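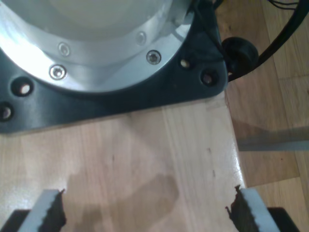 Finished this at 2 in the morning so forgive the state of the review. Wanted to get it down before I start the next one and forget everybody's names.

The Clilitz Ledger, by Melaniia Polishchuk. Historical, seafaring, a bit of a mystery in the back half. 800 pages in my paperback. Yes, 800. I took it on vacation in August and it took up the space of a pair of shoes.

Setup: Clilitz is a salt port, made up as far as I can tell, on a cold stretch of coast. Year is 1635 (she writes it 1,635 once in a ship's inventory, which made me laugh, typo I guess). Ilka is the salt-weigher's daughter. Her father dies owing money to a shipping house called Gounder, and Gounder takes the scales, the house and then Ilka, who gets put on a ship to work off the debt as a clerk. She can read. The captain can't. You see where the trouble starts.

The first third is wonderful. Really. The weighing house, the fog, the aunt who hides letters in the bread oven. Ilka is angry all the time and Polishchuk lets her be angry, doesn't smooth it over to make her nice. There's a chapter where she copies out the same cargo list 4 times, each time changing a single line, and you slowly get what she's up to. I read that one standing in the kitchen with my coat still on.

Then the ship. The ship goes on for a long while. I like ships! But there's a storm, then a calm, then another storm, and the second storm does nothing the first hadn't done already. Could have lost about 100 pages there and I don't think I'd have noticed. Crew is mostly good. The cook is great. The surgeon talks like he's from a TV show, all one-liners, and it pulled me out every time he opened his mouth.

Romance: there is one, with the pilot, Tomas. Slow. Slooow. First kiss is way past the middle, and then he's off the page for ages. If you're coming for that you'll be cross. I didn't mind so much, Ilka has other stuff going on, but their last scene together is rushed and I felt cheated a little.

What works best is the money. Sounds dull, I know. But debt is the villain of this book more than any one person, and she explains how it all works without stopping to lecture. By the time they reach Lusutlow (the island where the ledger of the title is kept) I understood exactly what Ilka stood to lose and how it would be done, in ink, by polite men. Scarier than the storms.

Not so keen on the Lusutlow people. They get a handful of chapters and most of them are there to be wise at Ilka and then die. A book this careful about who owns who should of done better by them. The old net-mender has a whole story of her own hinted at and we get maybe a page of it. I'd have swapped both storms for that.

The ending. No spoilers. I guessed who was signing the false receipts long before Ilka did, but I didn't guess why, and the why is good. The very last chapter jumps ahead in time and I could have done without it. Stop on the quay. It was perfect on the quay.

Couple of practical things. There's a map but it's split across the fold and Clilitz itself disappears into the gutter. The list of characters is at the back, I found it on page 500 something, so go look at it first. Print is small. Also teh chapter numbers skip one in my copy, nothing seems to be missing from the story though.

Content: a flogging, drowning, a death in childbirth that's handled gently but is pretty long. Some cruelty to a dog. Dog lives. I checked ahead and I'm telling you so you don't have to.

Compared to her first, Clisex Row, this is bigger and messier and I liked it more. Clisex Row was neat as a pin and I can't remember one person in it. I'm going to remember Ilka. And the cook.

4 stars. Would be more if somebody had been meaner to the middle. Lending my copy out next, Barrett Villanueva has first dibs, he asked ages ago. Then whoever wants it, leave a comment.

Next up is something short. Very short.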